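Brevulham open day: garment folding recordings

Data card, release 2
Maintainer: Kiri Stubbs
Last edited: 09/12/2025

Summary

Recordings of clothes being folded and stacked on a bed, made with hand-held grippers during the October open day at the Brevulham site. Visitors watched a demonstrator work through a set of garments, and some of them took a turn afterwards. The release holds 1,652 episodes. An episode starts with the fingers open over the bed and stops when the operator calls the end of the fold, whether or not the fold is any good.

The recordings are meant for work on cloth handling from wrist-level views. They were not planned as a benchmark and there is no fixed scoring. The Lowther recordings, made on a bench under lamps, are a separate release with a separate card. Do not merge the two without reading the section on known problems.

Setting

One room, one bed, one printed sheet. The sheet is pink with white daisies and some lettering, and was kept on for the whole day. Lowther used a plain cover and the difference shows up at once in any model trained on one set and run on the other. The print was left in on purpose: people's beds have prints on them, and a segmentation method that only works on plain cloth is of little use to us.

Garments were handled one at a time on the open part of the sheet. Finished items went to the far side of the bed. Earlier items are therefore often in view while a later one is being worked on, and labels refer only to the active garment unless the field stack_visible is set.

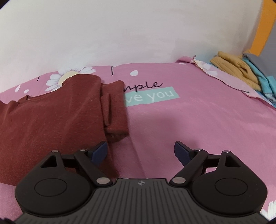 Fingers open over the sheet, reddish-brown knit to the left, stacked clothes at the far corner.

Equipment

Each gripper is held in the hand and has two parallel-link fingers with blue pads. The camera on the tool looks forward over the body, so the finger linkages are in view along with the cloth. The lens is wide and the corners go dark. No cropping or undistortion has been applied to the released files. A calibration file is included for each tool, and the two are not interchangeable.

Finger opening is logged with every sample. Position is estimated from the video and drifts when the view is nearly all sheet with few features. The lettering helps a good deal here, as do the flowers. Episodes where tracking was lost and picked up again are marked tracking = partial. Episodes where it was lost for good have been taken out.

Collection

Senthil Bangera gave the demonstration and recorded the reference episodes. Elias Sfeir ran the logging and kept the written sheet. Visitors were shown one complete fold, then given the tool and asked to repeat it at their own pace. Coaching was kept to how to hold the tool and how to close the fingers. Nobody was told where to grasp.

The order of work was the same for each garment:

Lay the garment out on the sheet.
Fold the sleeves in, where there are any.
Fold the body lengthways, then across.
Move the result to the stack.

Long knitwear gave the most trouble. The soft pieces in red and brown shades bunch when pushed and the layers separate when lifted by one edge. Most operators settled on a low approach, with the pads close to the sheet, and slid under the fold before closing. This works on the bed because the mattress gives a little. It did not work at Lowther, where the pads hit the bench. 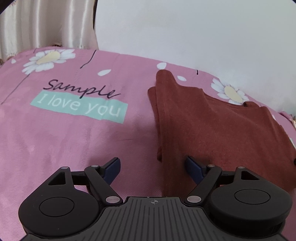

Shona Cartwright asked whether a fold that comes out narrow at one end should be counted as a failure, given that at home she would leave it and carry on. Her view was that the label should record what a person would accept, and that a square fold is a shop's idea of a fold. We have kept both. The field fold_square is judged against the reference shape, and fold_accepted is the operator's own answer when asked at the end of the episode. They disagree often enough that anyone using a single success label should say which one they used.

Fields

episode_id – unique within the release
operator_type – demonstrator or visitor
garment_group – knit, rib, smooth or other
garment_colour – as written on the sheet by the logger, uncorrected
stack_visible – yes or no
fold_square – yes, no or unclear
fold_accepted – yes, no or not asked
tracking – full or partial
note – free text, often empty

Colour names were entered by hand and vary between entries for what may be the same garment. "Rust", "brick", "maroon" and "brown" all occur. The camera's automatic white balance makes this worse, so do not use garment_colour to identify a single item.

Splits

The split is by operator. All episodes from one person are in the same part, so a test on the held-out part is a test on people whose handling has not been seen. The held-out part has 41 operators. Splitting by episode gives higher figures and should be avoided.

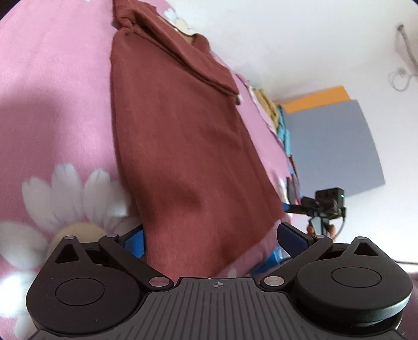

Fingers at the near end of a folded maroon cloth. A second gripper stands beyond the pile.

Known problems

Shadows. The operator leans over the bed and a soft shadow crosses the sheet in many episodes. Two of our own edge detectors took the shadow line for the side of a garment. It is not labelled.

Other equipment in view. A second gripper is visible in part of the set. Episodes have not been filtered for this, and anyone training a detector for the tool should expect more than one in the picture.

Text on the sheet. Garments cover the lettering to differing degrees, and methods which match features between samples may lock on to it and report the garment as still. Check against finger opening.

Unequal groups. Knit is over-represented. Visitors chose their own garment and mostly picked the thick ones. The rib group is small, and we would not report a separate figure for it.

Start of episode. On 7 episodes the log begins after the first grasp. They are kept, with the note "late start".

Lititz loader. Version 2 of this release needs the updated Lititz loader. The older one reads fold_accepted as a two-way field and turns "not asked" into "no" without a warning.

Consent and access

Visitors signed a form before taking the tool. Audio was not kept. Names are not stored with the episodes, and operator numbers were assigned afterwards in shuffled order. Requests to have a person's episodes removed go to the maintainer with the number on the slip handed out on the day.

The files are on the Dromutetti store under the open day folder. Ask Ewan Tautahi for read access. The calibration files sit one level up, next to the Lowther ones – check the tool number before use.

Changes since release 1

fold_accepted added.
Split changed from episode to operator.
Episodes with lost tracking removed.
Spelling of garment_group values made consistent.

Still to do

Per-sample contact labels for the reference episodes.
A second pass on fold_square, where "unclear" has been used too freely.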